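Handout 6: "Trending" and other words that do a lot of work

*Media Writing, unit on entertainment news. Bring this to class along with your marked-up clipping.*

Last session we took apart a trailer announcement. Today's subject is the streaming chart story: the short item saying that a film or series is "trending," "number one," or "breaking records" on some service. You have read hundreds of them. Most take a writer ten minutes, and I would like you to be suspicious of all of them, including the ones you may someday be paid to write.

## 1. What the word claims

"Trending" sounds like a measurement. Before you repeat it, ask what was measured, by whom, over what period, and compared with what. In a typical chart item you will get an answer to one of those, if you are lucky.

Take the made-for-class service we use all term, Bralo. Its home screen has a row called Top Titles. The row is put together by Bralo, from figures held by Bralo, using a formula Bralo does not publish. A title can get in because many people finished it, or because many people let the preview autoplay while they looked for something else. A reader can't tell which. Neither can the reporter.

None of this makes the row false. It makes it a shop window, and a shop window is a weak source for a news story.

## 2. The Flovdale item

Read the item again (it is in your packet, page 9). The series is *Flovdale*, a crime drama. The headline says viewers "can't stop watching." The evidence in the text:

- a screenshot of the Top Titles row, with *Flovdale* in it
- three posts from viewers, unnamed
- a line from the distributor, Zirow, saying it is "thrilled by the response"

Now look at what each one can carry. The screenshot shows where the title sat on one account at one moment. If the row is personalized, another account may show something else. The posts show that three accounts posted. Zirow's line shows that Zirow has a publicity department.

"Can't stop watching" would need completion figures, and there are none in the piece. Cross the phrase out and see whether the item still has a reason to exist. Mine didn't.

## 3. Watching, and what gets counted as watching

Services have used very different definitions of a "view." Some count a couple of minutes. Some divide total hours by running time, so a few devoted people replaying a short film can look like a crowd. Some count households, some profiles, and a press release may switch between the two from one paragraph to the next.

Even a good count records what a device played. It has nothing to say about attention. Someone can have a laptop open and a phone in the other hand, and an episode playing on either would log the same minutes as it would for a person leaning forward in a dark room.
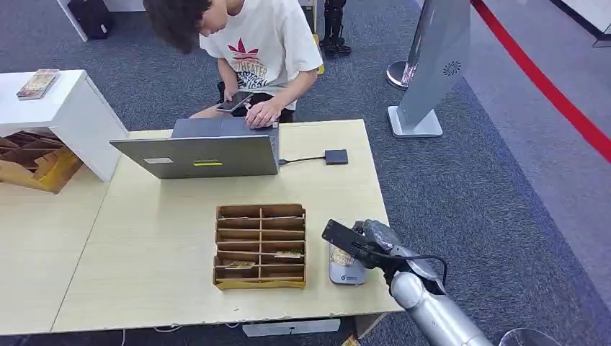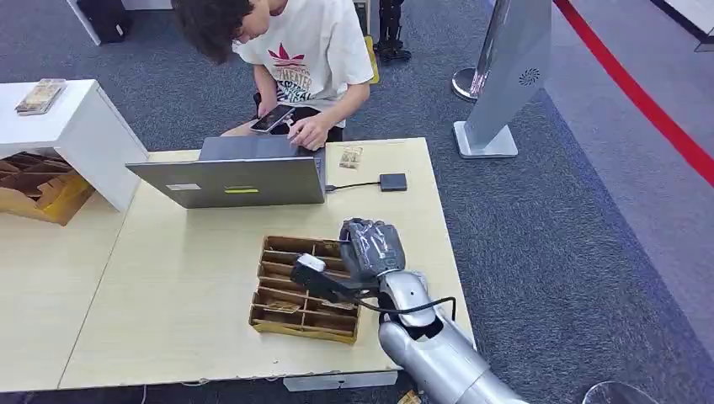 So be careful with verbs. "Streamed" is usually safe if you have a figure for streaming. "Watched" is a small step further. "Devoured," "obsessed over," and "binged" are statements about people's minds and evenings, and you have not met these people.

## 4. Numbers without a floor

The second clipping says the documentary *Ouellet* drew "1476 percent more interest" after its release. I have no reason to think the arithmetic is wrong. I have every reason to ask: more than what?

Before release, almost nobody was looking for it. Any rise from close to zero gives you an enormous percentage. If 17 people searched for a title one day and a few hundred searched the next, a publicist has a wonderful figure and the film still has a tiny audience. When a story gives a percentage and hides the starting number, assume the starting number was embarrassing until someone shows it to you.

The same goes for "most-watched." Most-watched what? I have seen "most-watched debut of a non-English limited drama in its first weekend." Add enough conditions and anybody can win.

## 5. Fans as evidence

"Netizens," "the internet," "fans": each usually means the handful of posts the writer found by searching the title. Positive posts are easy to find for any release, and so are negative ones. The angle tends to be picked first and the posts collected after.

Things to check before quoting a post:

1. Is the account a person, as far as you can tell, or a fan page or a promotional account?
2. Did you also look for posts that say the opposite?
3. Would you run the item if you had found only these?

Some of you argued last time that readers know it's fluff and don't take it as fact. Perhaps. But these items get cited. A trade piece mentions the "online buzz," a later profile calls the film a "streaming hit," and by award season it is simply known to have been one. Try to trace that back. In the *Flovdale* case you land on one screenshot.

## 6. What an honest version might look like

Dull, mostly. Something like:

> *Flovdale* appeared in Bralo's Top Titles row this week. Bralo does not say how the row is compiled and has not released viewing figures. Zirow declined to provide completion rates.

Editors will tell you this won't get clicks, and they may be right. You can still get the sourcing in. Attribute the ranking to the service in the first sentence, and state the definition of a view if there is one. If there isn't, say so.

## For next time

Find a chart story published in May. Underline every claim about audience behavior and write the source next to it in the margin. Where you can't find a source, leave the margin blank, and please don't guess. Then rewrite the item in no more than six sentences using only the claims that have something beside them.

Bring both versions. If your rewrite is two sentences long, hand it in at two sentences.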